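Small thread about sorting blocks by color. I am writing it slowly, please be patient with my English.

1/ I bought a bag of mixed building blocks at the Skada second-hand shop in August. 300 pieces, every color together in one bag. It was cheap, and then it stayed on my shelf for months and made me feel guilty each time I passed.

2/ First I made the mistake of sorting by size. Please do not start with size. With size you must look at each piece two times. With color your hand already knows where to go.

3/ I kept only three colors for this table: red, yellow and blue. The green and the white ones went to my neighbor's children, who did not ask for them but were very happy.

4/ One tray, three compartments, one color in each. Red on the left, yellow in the middle, blue on the right. Two blue ones are still lying on the table. The mug with the colored pencils and brushes stays at the back corner, with the little clock near it.

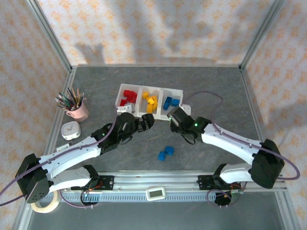
5/ About the clock: I like to have it where I can see it. My rule is 23 minutes of sorting and then tea. If I sort longer, I begin to put things in wrong places and I must do it again the next day.

6/ Some people asked me which tray is good. I tried a wooden one from Idum before. It was beautiful, but the walls between the parts were too low and the yellow was always visiting the red. For small blocks you want higher walls, and plastic is easy to wash.

7/ Also asked: why not jars? I had 17 jars. You cannot put your whole hand inside a jar, and when you want one piece you must pour out all of them. Now the jars are for buttons and dry beans.

8/ I am very fond of the table surface. It looks like slate or marble, blue-gray, with thin rusty lines going through it. Bright blocks are easy to find on such a quiet color. On my old tablecloth with small flowers I was losing the yellow ones all the time.

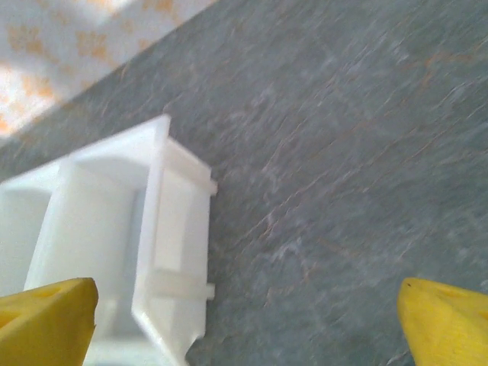
White plastic holder on the stone-look top. I like these pale and orange veins very much.

9/ Next I want to make paper labels with the names of the colors in two languages, for my niece. She is learning the words now and she says "yellow" with great power.

10/ If you have a good method for very small pieces, please write it to me. Somebody recommended the Garkodix boxes with lids, but I do not know if the lids close well. I will read all answers after dinner.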